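### 3.2 Cloth handling at the folding table

The folding work was written up over March, mostly from notes made at the table, so some of it is still rough. Two laundries took part – Livmont, which does linen for small guest houses, and Baris, which is mostly aged care. Same question at both. Does a fixed layout on the table make for flatter, squarer folds, or does it just slow everybody down?

Stock was sorted into two kinds only. Flat woven cloths (tea towels, tray cloths, wipes) and pile cloths (hand towels, face washers). Anything with elastic was left out. So were fitted sheets, obviously. 85 pieces in the final set, of which 70 were flat woven. That's lopsided, and we come back to it in 3.4.

The layout follows Meinecke's old workroom sheet with one change: flat cloth and towel sit side by side on a white top, tray at the back (Figure 3). Frayed or marked cloths stayed in the set. Pulling them out would of made the numbers nicer but no working laundry has a pile of perfect cloths.
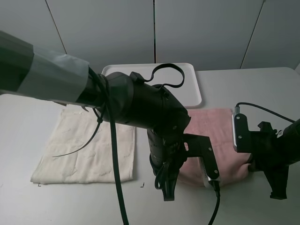 **Figure 3.** Table layout with folded cream cloth, folded pink towel and white tray behind.

Why fold the two kinds side by side instead of in separate batches?

Mixed loads are what come out of the dryer at both sites, and staff said they sort as they fold. Separate batches would have measured a job they don't do.

Folding instructions were kept short. Halve, smooth from the middle outwards, halve again. Corners matched by hand, no ruler. Pieces were scored by the same person each time, on edge alignment and on how flat the stack sat once 5 pieces high. Scoring was out of seven. Anything under 5 went back for refolding and the second score was not used.

Flat woven cloths behaved as expected. Creases from the wash load carried through to the fold and no amount of smoothing shifted them – ironing was outside the study. The usual fault was drift: the top layer creeps a bit at each fold, so a cloth that starts square finishes as a slight wedge. Worse on worn cloths where the hem has gone, as there's no firm edge to line up to.

Pile cloths were another matter. Thickness at the fold is the main problem. A towel edge rounds over and wants to spring back, and the rounder it is the harder it gets to say where the edge even is, so alignment scores for towels are softer than we'd like. Raised bands and borders make it worse, since they don't bend the same way as the loops around them.

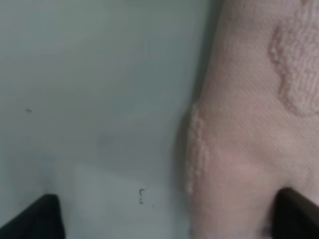 We tried scoring towels from the side, at table height, and dropped it after one Saturday session. Too slow, and the lighting at Baris is poor down low. Final method was to press the fold once with a flat hand, let go, then score from above. Not perfect. It did bring the two sites closer together, and the Livmont staff prefered it.

Ruvitz trays were used for finished stacks at Livmont only. Baris used what was on the shelf. Tray depth probably matters for towels (a shallow one lets the stack lean) but we didn't test it and make no claim.

Still to sort out before 3.3 – whether refolds should be reported seperately, and what to do about pieces that scored well on edges but leaned in the stack.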